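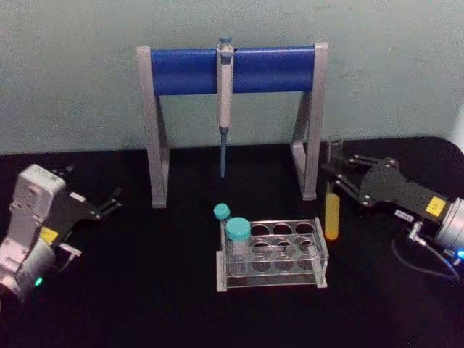
移液器用完挂回架子上，别横着放在台面上。这句话我在实验室里说了很多遍，今天干脆写成一串，新来的同学自己翻。

先说架子。我们台上用的是横杆式的，两边灰色支脚，中间一根蓝杆，移液器竖着卡在杆上，头朝下。横杆的好处是挂哪儿都行，坏处也是挂哪儿都行，有人喜欢挂在最边上，贴着支脚，取的时候手指会磕到。挂中间。

之前用过一个转盘式的，Flernby 的，一圈能挂好几支。转起来很方便，但底座轻，挂得不均匀就歪。去年十二月摔过一次，一支量程 1000 微升的外壳裂了，送修加校准花了 400 块。后来就换回横杆了。

挂回去之前要做两件事：
枪头打掉。
量程调回最大值。
第二件经常有人忘。弹簧长期压着，时间久了读数会偏，校准的时候才发现就晚了。

有人问吸过液体还没打掉枪头，能不能先挂一下，去接个电话。不能。打掉再去接。枪头一盒也没多少钱。

带着液体的移液器千万不要平放，更不要倒过来。液体进了枪身，里面的密封圈和活塞都要拆出来洗。我拆过一次，Kuldeep Malhotra 在旁边拿着说明书一页一页念，两个人弄了一下午，装回去还漏气，最后还是寄出去了。

再说管架。台上现在放的是透明亚克力的，上下两层板，孔对孔。我喜欢透明的，管子插进去以后下半截也看得见，有没有沉淀、液面到哪里，不用拔出来看。

亚克力怕酒精。日常擦拭用水加一点中性洗涤剂，软布擦干。用 70% 酒精反复喷，时间长了板子上会起细纹，孔边最先裂。上一个架子就是这么坏的。也不要进高压锅，会变形。需要灭菌的场合去柜子里拿聚丙烯的那种，白色，不透明，但是耐折腾。

管子怎么放，每个人习惯不一样，我只要求一条：同一个实验里，没处理的和处理过的分开放，中间至少空一排。架子上孔多，不差这一排。混在一起以后，光看管子是看不出来的。

盖子要拧紧，但是别使劲拧。螺旋盖拧到有阻力就行。拧过头的盖子，下一个人戴着手套根本打不开，打开的时候一抖，洒一台子。

标签写在管身上，不要只写在盖子上。盖子颜色都一样，两支管子同时开盖，盖错了你也不知道。管身写编号和日期，盖子上再写一遍编号当然更好。

我们的编号现在到 1663 了，接着往下写，不要自己另起一套。Heiðrún Grímsdóttir 来交流的那几个月用的是她自己的编号，走之后我对着她的记录本对了两天。她字很好看，编号规则我到现在也没全弄明白。

台面。黑色台面看透明液滴其实挺清楚，侧着看有反光。看白色粉末也清楚。麻烦的是深色的染料，滴上去看不见，袖子蹭到了才知道。用染料的时候在下面垫一张白色吸水纸。

台面上只留正在用的东西。我自己的习惯是架子放后面靠墙，管架放前面，移液器取下来手往前一带就到管口，不用跨过别的东西。左撇子把管架往左挪一点。

枪头盒放在惯用手那一侧，盖子随手合上。废枪头杯放另一侧，装到三分之二就倒。

校准的事顺便说一下。每支移液器侧面贴了小标签，写着下次校准的时间，过期的不要用，拿给我。平时觉得不准，可以自己先称一下水：天平归零，打十次，每次记数，算平均。水温记下来，算体积的时候要用。上次有一支 100 微升的，十次里有三次偏低，拆开发现是枪头没套紧，换了 Zerkuvton 的枪头就好了。所以先换枪头，再怀疑移液器。

套枪头不要拿移液器往盒子里砸。垂直插下去，轻轻压一下就够了。砸久了吸头锥会磨损，枪头反而套不紧。

有人私信问蓝色横杆的架子在哪儿买的。是搬实验室的时候跟着旧家具一起过来的，上面没有牌子，我也没找到同款。Dridavport 有个差不多的，没用过，不评价。

下班前的顺序：管子放回冰箱，管架冲洗倒扣晾干，移液器挂好、量程归位，台面擦一遍，灯关掉。第 19 号冰箱的门要用力推一下才会关严，推完听一下有没有声音。

先写这些。离心管配平另外开一串写。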